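Which arm to budget for, small tool-sorting bench?

benchmouse
Hi all! I have $926 left to spend by July and I'm stuck between the Rostell kit and a used Iltarik. It would be picking up hand tools and putting them away, nothing heavy (well, one or two long handles). The Rostell leaves me $269 for a spare gripper and cables, and that's awfully tempting.

Nithin Gowda
Oh, I'd go used, friend. I've had my Iltarik for 15 months and I still like it. Do ask the seller about the wrist motor, though, and get the base plate thrown in if you can.

ovenmitt_627
Sorry Nithin, I can't agree! Used is fine until you need a part. I'd buy new and run the whole layout in simulation before paying for any fingers, long handles and little stuff mixed together, the way I have mine set up now:

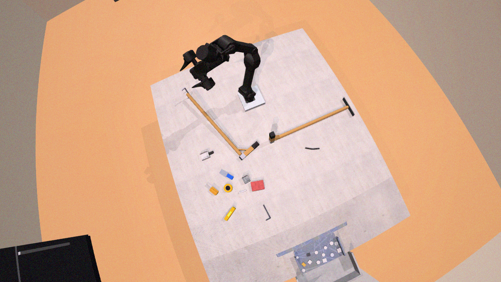 Nithin Gowda
Simulation is lovely, but it won't tell you what shipping costs on a replacement joint. Put some money aside for that whichever way you go.

benchmouse
Fair point, both of you. I'll write to Ntuli tonight and see what they charge for Rostell spares, then come back with the numbers.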